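Prekwood tabletop whiteboard, grey aluminium frame

Sold by Trulletti Learning Supplies. Item 202.

We stock a lot of whiteboards and most of what gets said about them in catalogues is padding. The maker's sheet for this one claims it "transforms group work". We doubt it. It is a board you can lay on a table, write on and wipe off, and on those terms we think it earns its price.

The writing surface is glossy white. The frame is a narrow silver-grey aluminium border with rounded plastic corner pieces, slightly darker than the metal. Those corners are the reason we picked it over the Erkumel board we used to carry, which had mitred metal corners that caught on sleeves and scratched two of our own tables.

What we use it for

Our showroom board spends most of its life flat. Kids draw a shape with a thin marker and then sort blocks in or out of it. You can do the same thing with a sheet of paper, and if you only plan to do it once, please use paper. The board makes sense when you redraw the shape all morning.

Glossy boards reflect ceiling lights. Prekwood calls the finish "low glare" and we have asked them to stop. Flat on a table under overhead lighting you will get bright spots on it, and the only fix we know is to move the board or your chair. 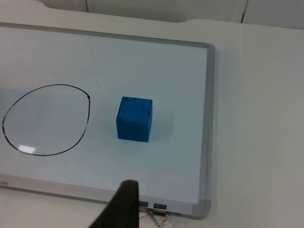 Markers and wiping

Any dry-erase marker will do. Thin tips look tidy on paper but can leave gaps and paler stretches in a line on a surface this slick, and they blob if you stop. For shapes that have to be seen from the far side of a table, buy the medium tip. We sell the Nel markers in black only — the colours faded on our shelf and we sent them back.

Wipe with a dry cloth the same day. Ink left over a weekend needs a damp cloth and some patience. Don't use kitchen scourers, whatever the internet tells you.

Blocks

The blue cube is wooden, with a matte painted finish and softly rounded edges. It is sold separately, in bags of 30, mixed colours. Expect a little grain showing through the paint and the odd dark mark. Painted wood does that, and we don't take returns for it.

Magnets

The maker's sheet lists 4 magnets in the box. Check before you throw the packaging out, as our August delivery had several boxes with none.

Will it last?

Prekwood says the surface is good for 2,000 wipes. We have no idea how they got that number and we haven't tried to match it. Our board still cleans up well enough, though there is a faint grey patch where somebody used the wrong pen.

Orders and questions

Schools can order on account. For bulk pricing or spare corner pieces, ask for Yoga Raju at the front desk. Spare corners are sold in pairs and are not always in stock.

Page last checked January 27, 2020.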